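Foro de Automatización y Electrónica Industrial
Sección: Equipos y servicios en evaluación
Tema: Kit de manipulación Jamenura para componentes de servidor – valoración previa a la compra

Publicado por: gabinete_tecnico_norte
Miércoles, 9:15

Estimados compañeros:

Nuestro departamento estudia la adquisición del kit Jamenura, que distribuye la firma Cluritz, para tareas de desmontaje y reposición en equipos informáticos. El conjunto comprende la pinza de dedos paralelos, un juego de útiles azules intercambiables, la placa portapiezas y las rutinas básicas de programación. El precio ofertado es de 1,763 euros sin robot, y de 2,000 euros si se incluye la jornada de puesta en marcha.

Hemos dispuesto de una unidad en préstamo. La placa se fijó en vertical, sobre el panel de aluminio, y los chasis se trabajaron delante de ella. 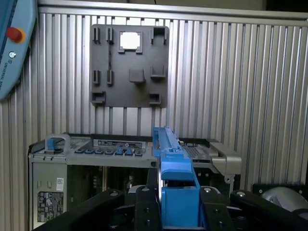 La documentación técnica es correcta, aunque insuficiente en lo relativo a tolerancias. Agradeceríamos conocer la experiencia de otras entidades, en particular sobre los siguientes extremos:

– Desgaste de los útiles azules con uso continuado.
– Repetibilidad después de desmontar y volver a montar la placa.
– Plazo real de suministro de recambios.

Reciban un cordial saludo.

Publicado por: mantenimiento_cpd
Miércoles, 10:40

Buenos días:

En nuestro centro se utiliza el kit desde diciembre. El comportamiento general ha sido satisfactorio. Los útiles se sustituyen cada 40 jornadas de trabajo, conforme a nuestro propio plan de mantenimiento; el manual no establece intervalo alguno.

En cuanto a la repetibilidad, debo formular una reserva. La placa carece de pasadores de centrado y, tras cada desmontaje, es necesario enseñar de nuevo los puntos. Para una instalación fija el inconveniente es menor. Para una célula que se comparte entre varios proyectos, supone una pérdida de tiempo apreciable.

Publicado por: r_integracion
Miércoles, 11:05

Discrepo parcialmente de lo anterior. La ausencia de pasadores se resuelve con dos topes mecanizados en el propio taller y no debería condicionar la compra. Considero más relevante el alojamiento del procesador, que a mi juicio está bien concebido: el reborde elevado permite depositar la pieza sin forzar el sustrato.

Consulta al autor del hilo: ¿se ha ensayado la placa con todos los componentes colocados a la vez? En la hoja comercial los alojamientos aparecen siempre vacíos.

Publicado por: gabinete_tecnico_norte
Miércoles, 12:30

En respuesta a la consulta, adjunto una vista de la placa ocupada. La separación entre el procesador y el útil azul contiguo nos parece ajustada, y es uno de los puntos que figurarán en el informe.

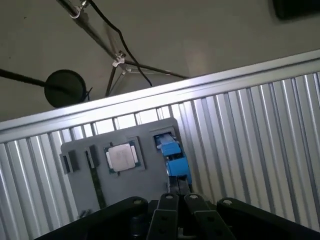

Placa portapiezas con el procesador en su alojamiento y un útil azul a su derecha.

Respecto a los topes mecanizados, nuestro procedimiento interno exige que toda modificación cuente con la conformidad escrita del fabricante. Hemos trasladado la solicitud a Cluritz y estamos a la espera de contestación.

Publicado por: compras_ifans
Miércoles, 13:10

Desde Ifans evaluamos en su momento el Jamenura junto con la solución de Gernis. Optamos por esta última por motivos de servicio posventa, si bien su coste es superior y los útiles no son intercambiables. El plazo de recambios de Cluritz fue, en nuestro caso, de 2 semanas. Para una línea en producción lo estimamos excesivo.

Publicado por: mantenimiento_cpd
Miércoles, 13:45

El plazo que indica el compañero coincide con el nuestro. No obstante, con un juego de reserva en almacén la incidencia es nula. No comparto que sea motivo suficiente para descartar el producto – menos aún con la diferencia de precio existente.

Sería de interés ver la aproximación de la pinza al alojamiento derecho. En nuestra célula es la maniobra que ha requerido mayor ajuste de velocidad.

Publicado por: gabinete_tecnico_norte
Miércoles, 16:20

Adjunto lo solicitado. 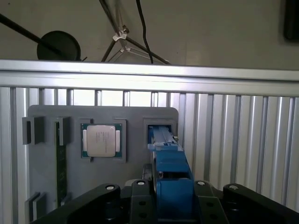

Punta del útil azul introducida en el alojamiento derecho de la placa.

La velocidad de aproximación se ha reducido en el último tramo respecto al valor de fábrica. El informe propondrá la compra condicionada a dos requisitos: suministro inicial de un segundo juego de útiles y entrega de la tabla de tolerancias de la placa.

Publicado por: r_integracion
Miércoles, 17:00

Me parece una propuesta razonable. Mantengo mi opinión sobre los topes. Ruego que se publique en este hilo la respuesta de Cluritz cuando se reciba.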